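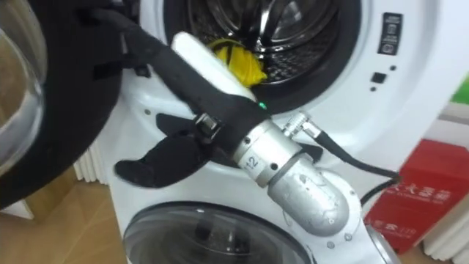

Slide 1. Yellow cloth in the drum of a front-loading washer.

Home Talks Notes Archive Contact

Speaker notes: Small loads and stacked machines
Hanyu Shao, Stulura, 30 Apr 2024

Start with the cloth. One bright yellow item, crumpled, low in the opening. Ask the room how many would run a cycle for it.

Point out the black rubber gasket and the baffles. The baffles lift the laundry and drop it again. With a single light item there is very little mass to distribute, and balance at spin depends on where the item settles. Mention the fold of the gasket — small items left there should be pushed back into the drum before the door is closed.

Go to the log. Zhenhua Hou and Xiaoqing Han recorded 162 loads at the Gorko apartments, starting in August. All were spun at 1,000 rpm. Three stopped on an imbalance fault, and each of those was a single item. Do not generalize from three. Say so if asked.

Color sorting: keep this to one minute. Yellow cotton went in with the lights after its first wash. Jenő Szekeres disagrees with this and will probably raise it. His sheet is in the handout.

Pause for questions on loading, then change slide. 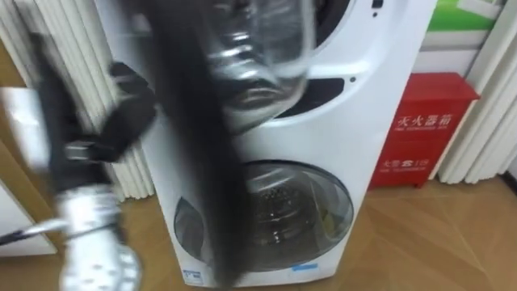 Page 3

Stacked layout. White unit, two round openings, one above the other. Lower porthole is glass with a gray ring, and the perforated drum shows through it. Light wooden floor, herringbone-style planks.

Items to cover:
- Level the unit at the feet before the first spin. Check again after a month.
- Keep the floor in front clear to 612 mm. Measure from the front panel with the lower door closed.
- Wipe the gasket after the last load of the day and leave the door ajar.
- Unload onto a shelf or into a basket, never onto the floor planks.

Reach is the main complaint with stacked machines. Hongmei Cao's survey at Zisden put the upper door ahead of noise and cycle time. Read out her second table if there is time; otherwise refer people to the handout.

Skip the Jin detergent trial unless someone brings it up. Results are incomplete.

Next slide: drying times by fabric weight.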